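Visit report: the sorting cell at Edley, and the fault that stopped it

Notes from the October visit to the Porden test hall
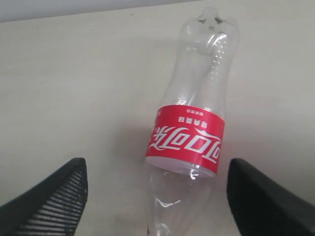 I went to Edley mainly to hear about a stoppage. The cell there picks drinks containers from a table and drops them into one of two chutes, and it had run without much trouble through the summer. Then, in the space of one afternoon shift, it began to report picks it had not made. Gerrit Verbruggen, who runs the hall, had offered to go through the logs with anyone who cared to come, and five of us did.

The Porden hall is a former seed store on the edge of the town. Visitors sign in at the side door and are given safety glasses and a card with the muster point on it. The cell stands at the far end behind a mesh fence with one interlocked gate. It uses a single arm with a two-finger gripper, a wrist camera, and a control cabinet supplied by Skarnitz. The fingers were made by Mac Mathúna to the hall's own drawing.

The fault itself is easy to state. After closing on an object, the controller looks at the distance between the fingers. If the gap is above a set value, something is assumed to be held and the arm goes on to the chute. If the gap is below it, the pick is marked as missed and tried again. That works well with a full-bodied bottle. A crushed bottle gives way under the fingers, and the final gap can be close to that of an empty gripper. The threshold had been lowered in September to stop the cell rejecting good picks of flattened bottles. It was lowered too far.

By itself this would have cost some throughput and little else. The trouble came from a second change made in the same week. Grip force had been cut to 80 per cent of the earlier setting to reduce wear on the finger pads, and at that force the fingers no longer closed fully when empty. They stopped slightly short, at a gap just above the new threshold. The controller therefore took an empty gripper for a loaded one. It moved to the chute, opened, recorded a success and went back for the next object.

The log for the shift shows 1,000 attempted picks and a success rate that would have pleased anybody. The chute counter, which is a light beam across the opening, showed a good deal less. The two figures were stored in separate files and were compared only at the end of the week.

What stopped the cell was a bottle that had been gripped weakly near the neck. It slipped during the swing and landed on the inside ledge of the fence, next to the gate. An operator opened the gate to fetch it. The interlock should have cut drive power at once. It did so, but the arm carried on for a short distance before the brakes held, further than the figure on the commissioning sheet. No one was hurt and the arm was well clear of the operator. Verbruggen treated it as the more serious of the two findings, and I agree with him.

The brake on the second joint was found to be slow. It has been replaced, and the stopping distance was measured again in three positions with the gripper loaded. We were shown the sheet. I would have liked to see the same test at full reach, and said so. It is planned for the next maintenance day.

After coffee we watched the cell run at reduced speed from outside the fence. The set-up now differs in the following respects:

Grip force is back at its earlier value.
The empty-gripper gap is measured at the start of each shift and the threshold is set from it.
The chute counter and the pick log are compared after every 14 picks, and a mismatch of more than one stops the arm.
The gate can be opened only after a stop request and a short delay.

The third item raised some discussion. One visitor thought the comparison should be made on every pick. Verbruggen's answer was that light bottles sometimes bounce at the lip of the chute and break the beam late, so a check on single picks gave false stops. He did not have figures for how often this happens. A longer wait at the chute would also deal with it, at a price in cycle time.

I asked whether the wrist camera could be used to confirm a grip. It can, in principle. The trial so far has been discouraging with clear plastic, where highlights and creases change with every small turn of the wrist. Labels help when they face the camera. For the present the camera is used to find the bottle and choose the approach, and the gap measurement does the rest.

My own view is that the gap is a poor signal for soft objects however carefully the threshold is set. Motor current during closing would be worth recording alongside it — the cabinet already has the channel, though it is not logged. Verbruggen has agreed to switch it on and to send us the first month of data.

Practical points for anyone going later: the hall is a short walk from Edley station, the lane has no pavement for the last stretch, and the side door is the one with the bell. Closed shoes are required. The fault report can be read on site but not copied.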